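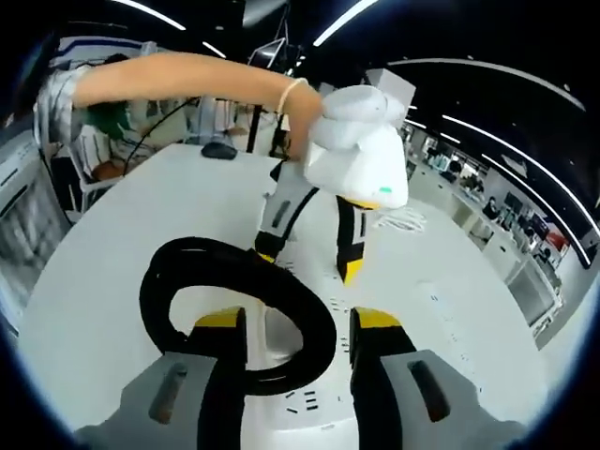
Gutach two-finger gripper set — table unit plus hand-held unit

Sold by Prorkness
Item: Gutach Pair
Condition: new, in carton
Ships: from Costgate warehouse, usually 3 working days
Also sold singly, see bottom of page

Quick version

Two-finger grippers for people working on soft stuff. Laundry, plush, bags, packing paper, rags, gloves. One unit stands on the bench with the fingers pointing up, the other you carry in your hand. Same finger shape on both, yellow on each (at the tips on the hand-held) so you can find them in your footage. Feed the bench unit by hand from above or lay the item next to it and come in with the hand-held.

Not a laundry robot. We get the mail every week so it's up here near the top. If you want something that empties the dryer and puts your shirts away, we don't sell it and we don't know anybody who sells one we would put in our own homes. Read the chores section before ordering please.

What's in the carton

Bench gripper, with base plate
Hand-held gripper
Cable for each, black, the long kind
Power supply
Spare finger pads, one set
Hex key
Printed wiring card (laminated, the old paper ones kept getting lost)

Arm is not included. Computer not included. Soft items not included, bring your own, ideally the ones you will really be handling.

Specs

Fingers: two per unit, parallel
Opening: 50 mm at the tips
Max load: 600 g, less if it's slippery
Power: from the supplied brick only
Mounting: bench unit bolts down or clamps, hand-held has a strap point
Control: position or force, set in software
Software: Kandasamy package, download link comes with the order
Warranty: 2 years, pads excluded

Bigger opening comes up a lot. There is a wide finger set in the works, maybe December. Don't order now counting on it.

Can it do chores yet

Short answer, some pieces of some chores. Kumaresan Rao runs our test bench and keeps a list, and we've asked him to let us put it here more or less as he writes it. Typos his. Mostly.

Taking a soft item from a person's hand. Good. Person holds the thing over the gap, fingers close, person lets go. Bunched-up items are easier than flat ones, there's more to bite on. Plush with rounded bits is about the easiest thing we test. Thin stuff needs to be lower in the gap than you'd think. Tell your operator to let go slowly, a quick yank and the item comes away with them.

Picking a soft item off a table. Fair. Fine if it's lying in a heap with a fold sticking up. Flat on a smooth white table, bad, the fingers slide over it. A foam mat under the item fixes most of this. So does crumpling it first but then you've done half the job yourself.

Sorting laundry by color. The gripper part is OK, one item at a time into a bin. What goes wrong is picking up two socks together and not knowing it. Force reading doesn't help much on light items. You need a camera and you need to check.

Folding. No. One gripper can't, two can sort of do a washcloth if the cloth starts flat and square, and a person will have done the drawer in the time it takes. We've seen the videos also. Ask how long the clip was before it was sped up.

Stuffing a bag or pouch on a packing line. Getting there. Best shop-floor use we know of for this set, bench unit holds the pouch open end up, worker or arm drops the item in. Pouch has to have a stiff lip. Floppy pouches close themsleves.

Clearing small bits off a bench. No. Little offcuts and crumbs and clippings, get a brush. People ask because it looks like the simple job. Fingers this size go straight past a small thin piece, and if the pads do catch it, it sticks to the pad and rides along to the next pick.

Loose paper and tangled light material. Picks up fine, comes out of the fingers badly. Open wide and give it a shake move, there's one in the package called shake_off. Keep the speed down or it goes on the floor.

Hard household things (mouse, remote, cup). Any gripper does these. Ours too. Didn't buy it for that, hopefully. Cup only if it's narrow enough, see opening above.

Anything wet. Don't. Not sealed.

So where does that leave it

Our view, and we sell the things. Home chores end to end, no, not with this and not with anything in our price range. A bench job with one kind of soft item, one person nearby, and a tolerance for the odd drop — yes, worth trying. The shops that come back for a second set all started with one dull step out of a longer job and left the rest to people. The ones that send it back mostly wanted the entire job gone on day one.

Why the hand-held unit

For showing the job. You do the task with the gripper in your fist, the package logs finger position and force, and you play that back on the bench unit or on an arm if you've got one. Much quicker than typing in positions. It also teaches you fast what is hard — after an afternoon of picking up T-shirts with two fingers you will know which part of your process is going to fail. Several customers bought the hand-held only, spent a week with it, and decided against automating. Counts as a result. We took those back less the pads.

Tires your wrist out. Swap people.

Setup notes

Bolt or clamp the bench unit before powering up. It will walk across the table otherwise.
Leave room for the cable loops. The cable is thick and it wants to curve, so give it a wide curve and tape it, don't force it flat. A loop standing up in front of the fingers will get caught sooner or later.
Clear the table around the base. Scraps, paper, tools.
Run the open/close test with nothing in the gap.
Set force low, start at the soft preset, go up in small steps.
Bracelets, sleeves, hair, lanyards: keep clear of the gap when handing things over. The soft preset will let go if you pull. The other presets might not.
Overhead strip lights can confuse cameras on shiny tables. Matte mat. Same mat as before.

Pads

They wear. Light cloth, months. Canvas or anything with zippers, a lot less. When items start slipping that didn't slip before, change the pads before you touch the force setting. Wipe with a damp cloth, no solvent, solvent turns them hard. Replacement sets are in the parts list and ship in an envelope.

Questions we get

Will it work with my arm
If your arm has the common round flange, yes with the adapter plate (separate). Otherwise send us a drawing of the flange.

Can I use two bench units together
Yes. Package handles a pair. Each needs its own power brick.

Is it safe around kids
It's bench equipment. Keep it on a bench and switch it off when you leave.

Will it learn by itself
No. It repeats what it's shown, with some slack for position. Anything smarter you add on your side, the logs are plain text and easy to read.

Do you do demos
At the Costgate counter, mornings best. Bring a bag of your own items, the worse behaved the better. We'll try them with you and tell you if it's a no. Email ahead so Kumaresan is in.

Ordering

Gutach Pair (bench + hand-held) — this page
Gutach Bench, single
Gutach Hand, single
Pad set
Adapter plate, round flange
Foam mat, matte

Prices are shown at checkout by region, sorry, the table here kept going out of date. Schools and repair shops, write first, there's a discount code. Returns accepted if the fingers are unmarked and the wiring card is in the box. Pads can't be returned once they've been on.

Manual and wiring card as downloads under Support. The manual still shows the older base plate with the narrow bolt pattern, new drawing is comming. Measure the plate you have before you drill.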